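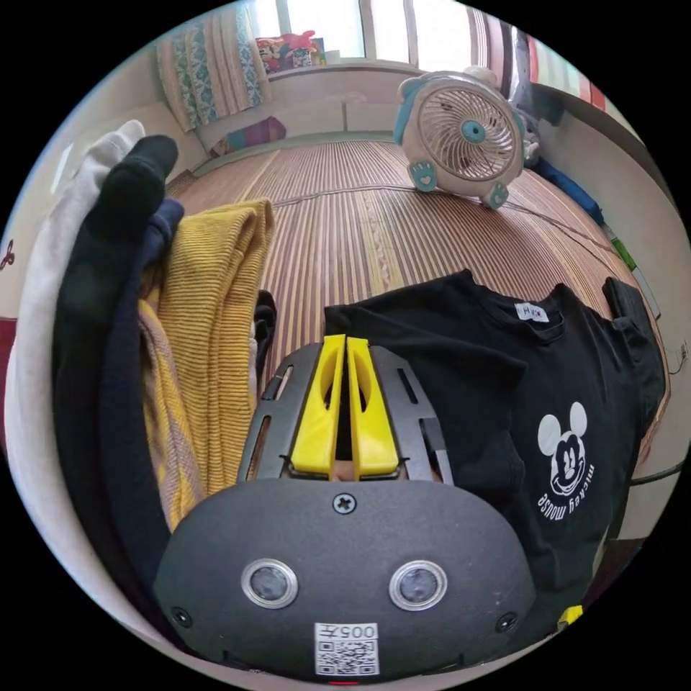

Lab 2: Comparing Gripper Fingers on Clothing
December 12, 2022

Each group tests two finger sets on the hand-held unit, the Bunnag pair and the Senow pair. Use the same garments for both.

1. Check that the indicator light is on and write down the unit number from the label.
2. Pick up a flat T-shirt by the collar. Do 10 tries per finger set.
3. Repeat with a folded garment taken from a pile.
4. Log each try as held, slipped or missed. A double pick – two layers at once – counts as a miss.

Do not tighten the finger mounts between tries. Upload logs to the Rernance folder. The report is worth 34 points.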